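Hilo de Mwanahawa Tanui
Última actualización: 21 de octubre de 2022
Imprimir | Enviar por correo electrónico

1. Llevo varios años trabajando en lavandería industrial y cada pocos meses alguien me pregunta si las máquinas ya doblan la ropa solas. Respuesta corta: depende de qué ropa, en qué estado llegue y cuánto tiempo estés dispuesto a esperar. La larga va en este hilo.

2. Empiezo por lo que sí funciona. En la planta de Ernham tenemos una plegadora de sábanas. Hay que meter la sábana por la entrada, bien cogida por las esquinas, y sale doblada por el otro lado. La usamos todos los días y no tengo queja.

3. La parte de "bien cogida por las esquinas" la hacen dos personas. La sábana sale de la secadora hecha una bola, con una funda de almohada dentro y a veces un calcetín de un huésped. Encontrar las esquinas es el trabajo. Doblar viene después y es lo fácil.

4. Esto cuesta explicarlo fuera del sector. La gente ve el vídeo de una máquina plegando y da por hecho que el problema está resuelto. Casi siempre el vídeo empieza con la prenda ya estirada encima de la mesa.

5. Una caja tiene la misma forma la cojas por donde la cojas. Un paño no. Lo levantas por un punto y cambia entero: se tapa a sí mismo, hace pliegues, esconde el borde que buscabas. Una persona lo arregla con los dedos casi sin mirar.

6. En junio fui a ver cómo va el tema en Sarnasitz, una empresa pequeña que prueba brazos de sobremesa con tareas de casa: doblar trapos, meter cosas en una cesta, pasar la bayeta. Me lo enseñó Sherif Tahiri, que lleva las pruebas con tela.

7. Lo primero que le pregunté fue el tiempo. En su hoja de ese mes, la media para doblar un paño liso en cuatro era de 2 minutos. Una compañera mía lo hace en lo que tardas en leer esta frase. Sherif no lo discutió. Dice que la velocidad es lo último que miran.

8. Lo que miran es cuántas veces sale bien. Tenían anotados 1.708 intentos con la misma clase de paño. No me dejó publicar el porcentaje, así que no lo pongo. Me pareció mejor de lo que esperaba para los paños lisos y bastante peor para todo lo demás.

9. "Todo lo demás" quiere decir: camisetas, cualquier cosa con mangas, toallas gruesas, telas que resbalan. Y las bajeras ajustables, que ni lo intentan. Yo tampoco querría, pero a mí me pagan por ello.

10. El fallo más común, según él, es coger dos capas en lugar de una. La pinza baja, cierra, levanta, y viene todo el montón detrás. El segundo es que la tela se escurre a mitad de camino. Un dedo nota las dos cosas enseguida. Una pinza sin tacto se entera tarde, cuando la cámara ve que algo no cuadra.

11. Dos brazos ayudan mucho. Con uno solo puedes levantar una esquina y dejarla caer en otro sitio. Con dos puedes tensar, y un paño tenso se deja doblar. Es lo mismo que hacemos nosotras con las sábanas grandes, una a cada lado.

12. Me preguntan por mensaje cómo aprenden. En su caso, una persona mueve los brazos a distancia y hace la tarea muchas veces. Luego el programa intenta repetirla. Probé yo. Tardé un buen rato en doblar un trapo y me quedó torcido. Saber doblar con las manos no me sirvió de mucho.

13. Otra pregunta: ¿y para una casa? Hoy no lo compraría. Un aparato que dobla solo trapos, despacio, y que necesita una mesa despejada para él, me quita más sitio que trabajo. En un piso como el mío no cabe ni la tabla de planchar abierta.

14. ¿Y para un taller o una lavandería? Ahí lo veo algo antes, en tareas concretas. Trapos de limpieza, por ejemplo. En Ernham salen 300 en un turno flojo, todos del mismo tamaño, y da igual que queden un poco torcidos. Si una máquina los va haciendo de noche, la lentitud importa menos.

15. Eso con condiciones. Alguien tiene que cargarla, recoger lo que se caiga y pararla cuando se enrede. Si ese alguien tiene que estar delante todo el rato, no has ahorrado nada. Es la cuenta que hago siempre y que los comerciales no suelen traer hecha.

16. Ejemplo propio. Hace tiempo probamos un clasificador de Slaoui que separaba toallas por color. Clasificaba bien el blanco. El beige lo mandaba unas veces a un carro y otras al otro. Acabamos repasando los dos carros a mano y lo devolvimos a las 6 semanas.

17. En cambio, el transportador aéreo de Clalau, que solo lleva sacos de un punto a otro, nos ha quitado mucho dolor de espalda. No parece gran cosa en una feria. Si mañana me dieran presupuesto, pondría otro antes que cualquier brazo.

18. Sobre los puestos de trabajo, que también me lo preguntáis. En mi planta faltan manos en verano y la rotación es alta. El que dobla también revisa manchas, aparta lo roto y se da cuenta de que la toalla huele mal. Ninguna máquina de las que he visto hace esas tres cosas mientras dobla.

19. Resumen de mi visita: con tela plana, pequeña y siempre igual, se puede, despacio y con alguien cerca. Con un cesto de ropa mezclada, todavía no. Sherif opina más o menos lo mismo, aunque él le pone menos años que yo.

20. Me han ofrecido volver cuando tengan las pruebas con toallas de rizo. Les voy a llevar unas de las nuestras, ya muy lavadas, que tienen los bordes deformados. Si alguien del sector quiere que pregunte algo en concreto, que lo deje en las respuestas.
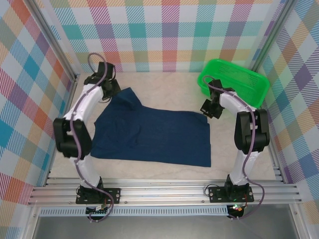
21. Añado una cosa sobre las toallas, que ya me lo estáis preguntando: serán de baño medianas, sin cenefa. Las de piscina las dejo para otra vez, pesan demasiado. Cuando tenga los tiempos los pongo en este mismo hilo.

Contacto | © Mwanahawa Tanui | Volver arriba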